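Home | Guides | Downloads | Forum | Contact

We use cookies to keep you logged in and to count page views. Accept | Settings

Setting up grasp targets for containers and plates in Lellodard 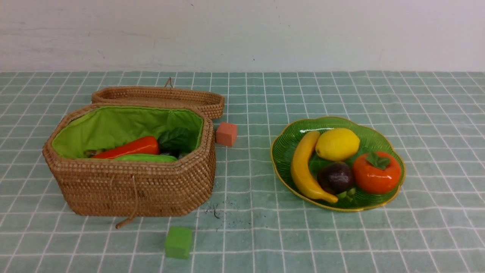 Lellodard treats every item it finds as either free or contained. A free item sits on the table or on a plate and can be approached from most directions. A contained item is inside something with walls, and the planner has to come in from the top. Most failed picks with a new scene come from an item being put in the wrong group, so set this up before you touch the planner.

You need Lellodard with the Brarkero segmentation plugin installed, and a head camera that has already been calibrated.

Step 1. Fit the table plane
Open the Scene tab and click Fit Plane. If your tablecloth has a printed grid, turn off Use Texture first. Repeating squares can confuse the feature matcher and tilt the plane. Check the residual when it finishes. Anything under 3 mm is fine.

Step 2. Label the containers
Click the basket and set its type to Container, Open Top. Then click the lid and label it as an obstacle. If you skip the lid, Brarkero will often merge it with the back wall of the basket, and the opening it reports will be wrong. Plates should be set to Support. Don't use Container for a plate, even one with a raised rim.

Step 3. Set the minimum visible area
Vegetables in a basket are often half hidden by the front wall. The default cutoff drops any mask with less than 23 percent of the expected area showing. Lower it to 11 for contained items only:

contained.min_visible: 11
free.min_visible: 23

Leave the free value alone. If you lower it too, crumbs and marks on the cloth start showing up as objects.

Step 4. Handle thin parts
Cords and loop handles are too thin for the depth map. Paint over them with the Keep Out brush and set the margin to 6 mm. The planner will route the fingers around the painted area.

Step 5. Do a dry run
Select Plan Only and choose one contained item and one free item, such as the pepper and the lemon. The path for the pepper should rise above the rim before it moves sideways. If it cuts through the wall, go back to Step 2 and check the container type.

Save the scene file when both paths look right. Foam cubes can stay on the default Box model and need no extra settings.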